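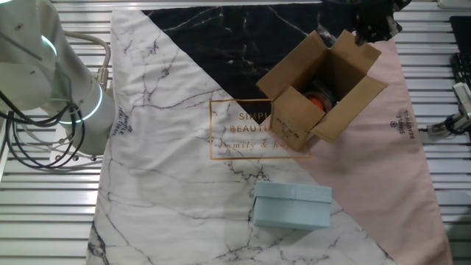 Spent most of March comparing grippers on the bench for box work, so I'm putting the notes in one thread. Two contenders: the Groltusel parallel jaw and the Kokkinos soft finger. Same arm family, same controller settings, same tabletop.

Task first. Reach into an open cardboard box, take out whatever's in there, put it on the mat. Then pick up a lidded gift box and move it without the lid coming off. Both jobs look easy on paper and both gave us trouble.

Controller is a Dollari on firmware 2923. We stayed on that build the whole way through, even after a newer one came out. I didn't want to be comparing firmware and fingers at the same time.

The Kokkinos is kinder to paperboard. It took the light blue gift box by the sides and left no marks on it. The Groltusel dented a spare one on the second try, until we dropped the force limit.

Inside the cardboard box it goes the other way. The soft fingers are wide and they catch on the flaps coming in. The parallel jaw is narrow enough to get down beside a jar lying near the wall.

Things we changed along the way:
– approach height raised by 3 cm so the fingers clear the back flap
– closing speed cut in half for anything with a lid
– box left at an angle on purpose, as straight-on was too forgiving

Refugio Trujillo ran the first batch and wrote down every miss by hand. Good call. The log only said "grasp failed" and his notes said whether it slipped, jammed or never made contact. Those are different problems with different fixes.

Score for the jar, out of 10 attempts each: Groltusel got 10, Kokkinos got 7. All the Kokkinos misses were at the flaps. Once it was past them it held on fine.

No proper score for the gift box yet. We kept changing the closing speed partway through, so those numbers aren't worth posting. I'll redo them.

A word on the camera. We use a fixed Josto beside the table. Its colour is good, but depth gets patchy over shiny surfaces and the bare aluminium rails were a nuisance. Laying a cloth mat over them cleared up most of it. Ours has a marble print in white, black and pink with "SIMPLE BEAUTIFUL" on it. It was on sale.

King-fai Tse asked if the busy pattern upsets the segmentation. A little, along the line where the black meets the pink. The brown box was never a problem. The pale blue one on the white marble was picked up late a few times.

Cable routing matters more than I'd planned for. With the loops too short the wrist wouldn't finish its turn, and we lost a morning blaming the planner. Leave slack and check it at full reach before you start a run.

If I had to buy one tomorrow for mixed boxes I'd take the Groltusel and keep the force low. For gift packaging only, the Kokkinos, and I'd cut the flaps off the cartons.

Next up is the same test with the box lids closed. Refugio thinks neither will manage it. I'll add the results to this thread when we have them.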